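Flakesside Gallery: Floors, Boxes and Everything In Between

Welcome back to the gallery, and thank you for all the kind notes about the last one. For anyone who has just wandered in, we are a small project that gathers examples of ordinary household handling, the picking up and putting away that fills up so much of anyone's day, so that a learning system can be trained on them. Most of our work happens in rooms with the furniture left where people like it. This page has views from the wrist camera, with some notes about how we collect, which got rather longer than I meant them to.

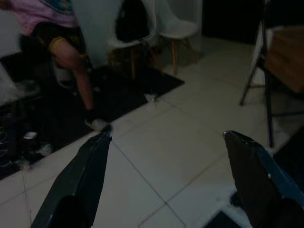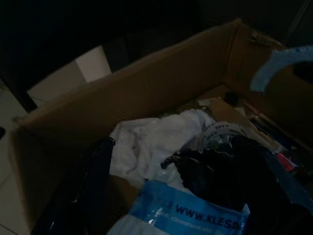

Wrist views from the Flakesside sessions. First, the two fingers over the tile, with the rug and the white chairs; second, the open cardboard box and its mixed contents.

On floors

I have a soft spot for the floor views. When we began, we did nearly everything on a tabletop, and the tabletop examples were lovely and tidy and the system learned them very nicely, and then we asked it to look at a rug. Oh dear! A dark rug swallows the outline of anything dark lying on it, and pale tile does much the same to anything pale. The little white tufts on the rug in the first picture are easy to spot, while the white fluffy patch down on the tile, close to the right finger, takes a bit more looking. We like to have both kinds in the collection, and we would happily take a hundred more of each.

Grout lines are another thing I never gave a thought to before this project. An early version of our labeling tool (we call it Lesico, and it has been rewritten so many times that the name is the only original part) would now and then mark a grout line as the edge of an object. You would open a perfectly good example and find a neat outline drawn around a square of bare floor. We fixed a good deal of that by adding more tiled floors, seen from more angles, and by having our labelers mark the floor as floor, which sounds silly until you have seen the difference it makes.

On people being about

Visitors to the gallery often ask whether we clear the room before we record. As a rule we keep people in. Homes have legs and feet in them, and a system that has only ever seen quiet, vacant rooms gets a surprise on its first real afternoon. So feet at the edge of a rug are welcome, and so are bags left on chairs and cables in a tangle. Everybody who may come into view signs our permission sheet first, and we go over it together out loud, with time for questions. Faces are blurred on the way into the archive if they turn up at all, and anyone can ask us to take a session back out again, no explanation needed.

On boxes

Now, boxes. I could go on about boxes all day, and those of you who came to the Wednesday open house will remember that I very nearly did. A box of mixed things is the hardest ordinary object we work with. Soft things fold over other soft things. Plastic throws small bright highlights that look like edges and aren't, and black material in low light can hide nearly anything about its own shape. In the second picture I am still not sure whether the dark mass on the right is a garment or plastic, and I have looked at it more times than I would like to admit.

What do you do with an example like that? Our answer, after a long back and forth, was to let labelers say they don't know. Lesico has a button for it now. A labeler can outline the thing, mark it as soft, and leave the name blank, and the example goes in just as it is. Before that button, people guessed, because the form made them, and the guesses were all different. One labeler's coat was another labeler's trash bag, and the poor system was left to make sense of it.

Lettering is a help and a nuisance, both. The blue band on the bag gives the system something strong to hold on to, and part of a web address can be read on it, "WWW.KLESA" and then no more. Labelers are asked to type only the letters they can see and to leave the ending alone, however sure they feel about it. I was the worst offender on this myself, so I can say it without pointing at anyone.

How an example gets made

Each pass is looked over by 2 people, working separately, and the two sets of outlines are compared afterward. Where they agree, the example moves along. Where they differ, it goes into the pile we call Vullovach, after the street where our first workroom was, a drafty place with one good window that we all remember more fondly than it deserves. The Vullovach pile gets talked through as a group over coffee, 5 or 6 examples at a sitting, and that is about as much as anyone's eyes can take. Some of our best labeling rules have come out of those talks. The one about box flaps did — a raised flap is part of the box, even when it is torn, and even when it stands up so far that it seems to belong to the background.

Low light is something we have come around to slowly. At first we put lamps everywhere, and we had a big pair of them on stands that took ages to set up and made every room look like a dentist's office. These days the lamps mostly stay in the van. Dim corners are part of a house, and the dim examples have turned out to be ones we go back to again and again when we test a new version. They do take longer to label, so please be patient with us if the archive seems slow to grow in January, when it is dark by the time we have the kettle on.

Coming to the gallery next

The Mtshali set is being labeled now and will get a page of its own. It is all kitchen work, drawers and cupboards for the most part, with a long run of passes on a single very stubborn drawer that sticks on the left side. After that we hope to put up a page of laundry, folded and otherwise. If you have a room you would be willing to lend us for a morning, rugs especially welcome, the sign-up form is on the Flakesside contact page, and we bring our own extension cords.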